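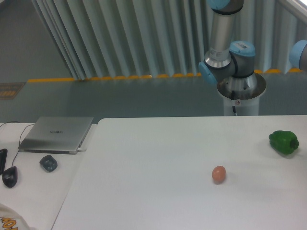
A brown egg and a green bell pepper on a white table.

The Weighing Room

The scale at Durnera read to a tenth of a gram and was leveled every morning at six. Ingvild Rønning leveled it. She turned the two front feet until the bubble sat inside the ring, wrote her initials in the log, and switched on the lamp.

Goods came down the valley from Kuusk in crates with a paper tag wired to the handle. The tag gave the grower, the field, and the gross weight. Her job was to confirm the gross, subtract the crate, and enter the net. A difference of more than 16 grams went on a separate sheet.

In November the differences began to run one way. Every crate from the upper terraces came in light. She tested the scale with the brass set and found no error. She changed the tare on the crates, which had dried out over the summer, and recovered 129 grams on the worst of them. The rest stayed missing.

Heino Šimkus drove the truck. She asked him where he stopped.

"At the Clernoris bridge," he said. "To let the brakes cool."

"How long?"

"Until they're cool."

She rode up with him on Sunday. The terraces lay at 2,162 meters, and the growers weighed on a spring scale hung from a beam in an unheated shed. She put her kilogram weight on the hook. The needle passed the mark and stopped well beyond it. The spring had been replaced in the fall with one from a gate.

She wrote down the reading, repeated it twice, and worked out a correction on the back of a tag. Heino held the flashlight.

"So they've been paid too little?" he asked.

"They're paid on the net. Mine."

"Then it changes nothing."

"It changes the sheet," she said, and wired the tag to the beam.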